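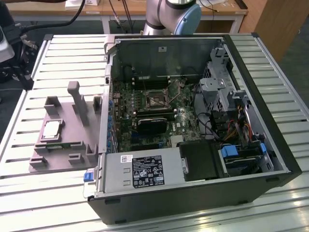
The Second Life of the Office Desktop

By Defne Türkmen

My father kept a desktop computer under the stairs for years after it stopped being anybody's computer. It held up a box of Christmas lights and, on top of the lights, a fondue set. When we finally moved him into the apartment in Trerard it took me and my brother-in-law to get the thing out of there, and I remember being surprised by the weight of it, and then surprised again when my brother-in-law popped the side off in the driveway, just out of nosiness, and the whole inside was laid out as neatly as a packed lunch.

I have thought about that driveway a lot this fall, having spent more mornings than I meant to in the back half of a former carpet showroom in Odham, where Anitha Kandasamy and a changing cast of helpers take in retired office desktops, open them up, sort out what's good, and send them back into the world. The shop is called Nikzad Computer Reuse, after the family that owned the showroom and left their name painted so well on the brick that it seemed a shame to cover it. Last year 426 desktops went out the door in working order. They went to after-school programs, to a sewing co-op, to a man writing a history of the Grokton rail yard who wanted a machine that would do one thing and leave him alone.

I'd gone in expecting a repair shop, with repair shop noises. It's closer to a kitchen. Everyone has a bench, everyone has a way of laying out the bench, and people get a little stiff if you move their things.

The computers come in mostly as towers, the kind that stood beside a million desks, and the first thing that happens to a tower is that it gets laid down on its side. I'd never considered this, but of course you can't work on one standing up any more than you could make a bed that was leaning against the wall. On its side, with the panel off, it becomes a shallow tray of parts. You stand over it and look down in, and there's a good deal to look at if you've never bothered before.

Kandasamy is patient with people who've never bothered before. She taught middle school science for years before she took over the shop, and she has the habit of asking you what you see and then waiting, comfortably, while you flounder. What I saw, on my first morning, was green. Green board, and then a lot of stuff. She had me start somewhere easier.

"Find the power supply," she said. "It's the big dull box with all the warnings on it. Everything in there that eats, eats from that."

Once you've got that you can follow the wires, which come out in red and yellow and black and go off to wherever they're needed, and the wires bring you along to the drives. Then you come back to the board and look for the memory slots, long and thin and all in a row, and by now you're feeling pretty clever. The blue bits were my favorite discovery. On a lot of these office machines the parts a person is supposed to grab, the latches and the tabs, are made of blue plastic, and if you learn nothing else you can learn to pull the blue ones and leave the rest be. (There are also small blue cylinders standing on some boards, and these are capacitors, and you shouldn't pull on those at all. I asked. I asked with my fingers already out, so I was glad of the answer.)

What Kandasamy loves about the old business towers, and she does love them, is that somebody clearly pictured the person who would have to fix them. Drives that come out on a tray. Brackets you can work loose with a thumb. She isn't sentimental about speed or looks, and she'll tell you cheerfully that most of what comes through her door is homely. But she'll stop a conversation to show you a cable that's been given just the right amount of slack, and she expects you to be pleased about it too, and after a few weeks I was.

The part that makes everybody go quiet is the processor.

I suppose I had imagined the brain of a computer to be buried somewhere. It sits more or less out in the open, once the cooler is off, in a square socket on the board, held down by a metal frame and a little lever. You ease the lever out from under its catch and swing it up, the frame opens, and then there's nothing holding the processor in place except its own slight weight. You could cover it with a saltine. The top is metal, and after the old paste has been cleaned off it can come up bright enough to give you back the lamp over your bench and a smeary bit of whoever is bending over it.

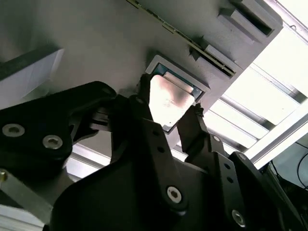
The rule at Nikzad is edges only. You take hold of it by opposite sides, you go straight up, and you don't slide it, tilt it, or twist it. Going back in is the same thing run in reverse, with the added business of making sure it's facing the right way around; there's a small mark at one corner and notches to help you, and if it's facing correctly it simply settles. It doesn't click. You don't push. Kandasamy says the hardest thing to teach grown adults is to not push, and that the children in her summer group pick it up much faster, having fewer years of stuck jar lids behind them.

What you're protecting, in the sockets she sees most, is a field of tiny springy contacts down in the square where the processor sits. They're finer than anything you'd want to straighten, though people do straighten them, with a needle and a magnifier and no coffee beforehand. I watched one of these operations. It took most of an hour and I found I'd been holding onto the edge of the bench the entire time, like a person in the passenger seat. When it was over the fellow with the needle put it down, walked out to the parking lot, stood there awhile, and came back in to do another.

Because so much can go wrong with an open socket, the shop has grown a set of customs around it that I found rather touching. An open socket gets your full attention. If you're called away you drop the cover on, if you have one, or you close the frame gently and lay a clean card over the spot. You don't eat near it. You don't lean across it in a sweater with loose cuffs. Sleeves generally are a subject. There's a hook by the door with old rubber-banded shirt garters on it, and I laughed at these, and by the second week I was wearing a pair.

The processors themselves go into trays once they're out, each in its own little pocket, and waiting there they look like something from a very serious candy store. At the last full inventory there were 3380 loose parts on the back shelves, counting memory and processors and drives and a great many small brackets that Kandasamy can't bring herself to part with. Every one of those brackets, she maintains, is the only thing standing between some future tower and the scrap bin. I looked for a weakness in the argument and then a helper came by asking for a drive bracket, and she had it in his hand before he'd finished describing it. She didn't even look at me. It was very well done.
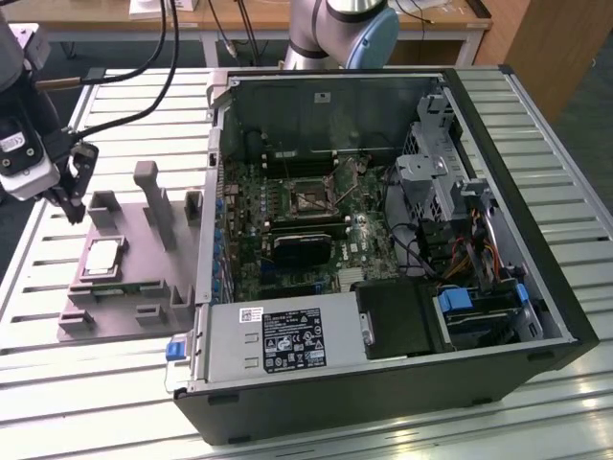

It's worth saying something about benches, which I'd have left out if I hadn't been corrected on it twice. A good bench for this work is steady, well lit, and pale enough that a dark screw shows up against it when it rolls. Slats are a matter of opinion. The slat people say that they keep the work up out of its own dust, and the flat-top people say they've lost enough screws down the gaps to build a bicycle. Both sides are agreed on keeping one end of the bench clear of the computer itself, so there's somewhere to rest whatever fixture or tray you're using without setting it down in the works. Left end or right end depends on which hand you favor, and nobody there will tell you otherwise unless they happen to be left-handed, in which case plan on staying for lunch.

I did get to finish a machine of my own, in November, after a long apprenticeship of carrying things. It had come from an insurance office and it had the insurance office's gray fluff packed into every corner. It took me around 9 hours spread over several mornings, and I should tell you that Kandasamy can do the same job before her tea is cool enough to drink. I cleaned it. I swapped the memory. I took the processor out and held it by its edges and looked in at the socket, empty, with the lever standing up, and I felt just as I did when I was first handed my niece. Then I put in a better one from the trays, and didn't push, and lowered the frame, and brought the lever around under its catch. That last bit takes more force than you'd like. Everyone warns you about it, and you still make a face.

It wouldn't start. I'd like to report a triumph, but I had forgotten to plug in the small power connector near the processor, which is so common a mistake that there's a tally of it on the wall by the kettle. I added my mark. Then I plugged it in, and the fan went around, and someone across the room said "There she goes" without lifting their head.

The tower went out to the sewing co-op, where it keeps the pattern files and the sign-up sheet for the big cutting table. I stopped by to see it, under the pretext of having some curtains hemmed. It was standing upright again with its side on, looking like nothing much, with a pincushion on top of it. I asked the woman at the desk how it was running and she said fine, why, was I from the company?

Nikzad Computer Reuse takes in desktops most mornings at the rear entrance in Odham. Towers are welcome with or without their drives. They have more than enough keyboards, but they can always use 2-gallon lidded buckets, clean, for screws.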